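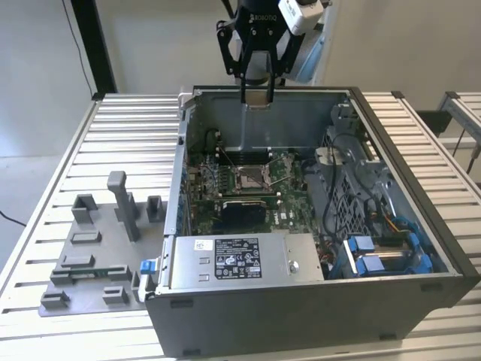 Student Work > Local History > Project Reports

What Death Notices Leave Out: A Study of the Prurkau Record

By Fatima Okeke and Danjuma Ogundipe

Last updated: May 18, 2025

Our project looked at death notices printed in the Prurkau Record, a weekly paper that served the town and the farms north of it. The public library has the paper on microfilm, and an index to the death notices was typed up years ago by the library staff. We wanted to know how the notices changed over time, and mainly who gets named in them and how.

The index lists 3,407 notices. When we checked it against the film, 3,274 could be found and read. The rest were on damaged pages or had the wrong issue written down. Reading all of them was more than we could do in one term, so we drew 300 at random and split them between us. We both read the first batch and compared notes until we were marking things the same way.

For each notice we wrote down the age, the place of death if it was given, the names of survivors, any mention of work or church, and who was in charge of the funeral. We also noted whether a married woman appeared under her own first name. We kept everything in one spreadsheet with 17 columns, and a comments column was added late, when we kept finding things that did not fit.

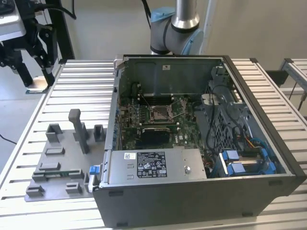 The early notices are short. Many run to two or three lines and give a name, an age and the hour of the burial. Survivors are often left out, or covered by a phrase like "leaves a large family." Married women in these years are nearly always listed under the husband's name. In one notice for a Mrs. Koivisto, the husband's first name is printed twice and hers does not appear at all. We found it later in the church burial book, where she is Aino.

Longer notices become normal once families start writing them and paying by the line. The list of survivors grows and takes on a fixed order: spouse, children, brothers and sisters, grandchildren. In-laws begin to show up in parentheses. Relatives who died earlier get a sentence of their own, usually near the top.

Cause of death moves the other way. The early notices name it plainly, including pneumonia, a fall from a wagon and "a growth." Later ones say "after a long illness" or nothing. Danjuma expected accidents to stay in, and some do, but mostly when there had already been a news story about them.

Work was harder to code than we thought. Men from the Skemenis quarry are usually described by the number of years they put in. Women who worked there in the office, or who ran a boarding house, are mostly called homemakers. We could tell only when another source named the job, such as the town directory. We marked these cases in the comments column and did not try to count them.

Problems with the method

A notice in the paper is not a record of every death. People who moved away are in it if a relative in town sent word, and people with no family nearby may be missing. The Skuster Funeral Home wrote many of the later notices from a form, so some of the sameness we saw may come from the form. We asked to see a blank copy, and the one they still had was a recent version.

The film for one November is missing completely. The library does not know of another copy.

Fatima did most of the reading for the early years and Danjuma for the later ones. If we did it again we would mix the years, so that a difference between periods could not be a difference between readers. The spreadsheet and our coding sheet have been left with the reference desk.

Related reports
Gravestone Carvers of Prurkau Township
Reading a Church Burial Book
The Skemenis Quarry Payrolls
Street Names and the Families Behind Them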